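# Write down where the parts go, and then write down the rest

I have spent a good chunk of my working life reading cell procedures, and I would like to make a plea on behalf of the humble tray of parts. We have rules about how fast an arm may move near a person, rules about fences and light curtains and who holds the key, and I'm grateful for every one of them. What we mostly don't have, at least in the small shops I visit, is a decent rule about what a sorting task is supposed to look like before it starts and what it's supposed to look like when it's done.

I was reminded of this in May, when I spent a Thursday at Lavbridge with Yasaman Akbari and her two-arm sorting table. The job is a modest one. You have a steel tray lined with white paper, a bin pair on each side, and a little family of electronic parts: a round red board, a couple of small wired components, a twisted bundle of thin wires, and a longer harness in several colors. Each thing has to end up in a bin and the paper has to end up bare. A patient ten-year-old could do it (mine would want to be paid). 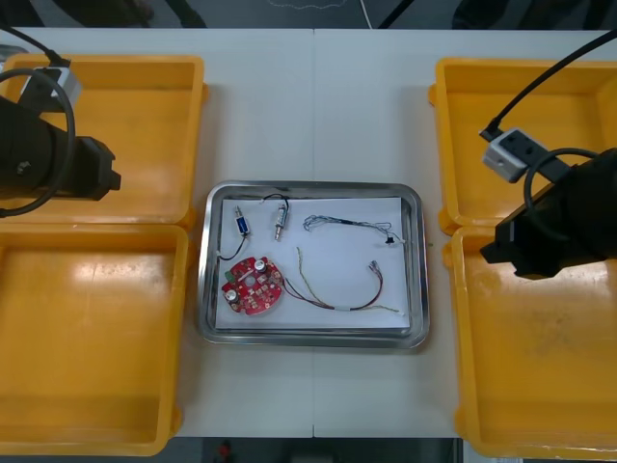

Yasaman's procedure ran to one page when I first saw it, and the page said, more or less, "sort parts into correct bins." I asked her colleague Kamran Alipour which bin was correct for the long harness, and he told me right away. Then I asked Amrit Marchand, who covers the late shift, and he told me right away too, and it was a different bin. They both laughed, and so did I, but I have seen the same thing in bigger places with thicker binders, and there it cost real money.

So my first suggestion is a dull one. Name the bins, and name them from one agreed side of the table. "Left" is a fine word until two people stand across from each other. Then say which part belongs in which bin and whether two kinds may share. I'd go so far as to put a plain photo of the finished layout on the page, taken from the same spot every time, so that a new person can hold the real thing up against it.
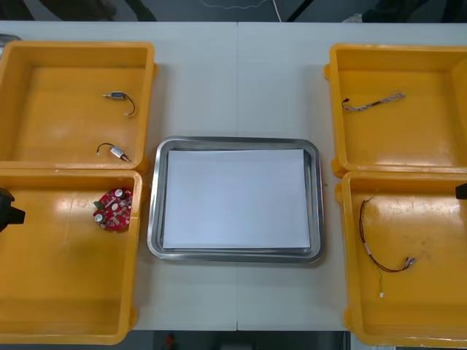
My second suggestion will get me more grumbling, and that is to write a separate rule for anything with a wire on it. A board is polite. It has a shape, and you can say "grip by the edge, keep off the capacitors" and be understood. Wires are another matter entirely - they hook onto each other, they hang over a rim, they bring a neighbor along for the ride. I think a good standard should say where a harness may be picked up, and whether an end may hang over the wall of the bin. At Antoniadis, where I consulted for a while, we wrote "all ends inside the rim" in big letters, and I'd still defend that line to anybody.

Gerasimos Kouris, an old friend who has argued with me about this over more dinners than our families would like, thinks I'm overdoing it. His view is that the more you write, the less people read, and that a shop with 200 pages of procedure is really a shop with none. He has a point! I've met those binders. But what I'm asking for fits on 2 pages, and one of them is mostly the photo.

I would add one small thing, which I learned from Chutima Sukprasert when she was running acceptance at Dredholm. She made people write down what "stop" meant. Does the run end when the last part leaves the tray, or when both arms are back at the sides? It sounds fussy, I know, and I thought so too, right up to the afternoon we tried to compare results from two shifts that had been using two different finish lines.

Yasaman has a new draft going now, and she tells me Kamran and Amrit are still debating the harness. I told her to let them have it out and then put the answer in ink.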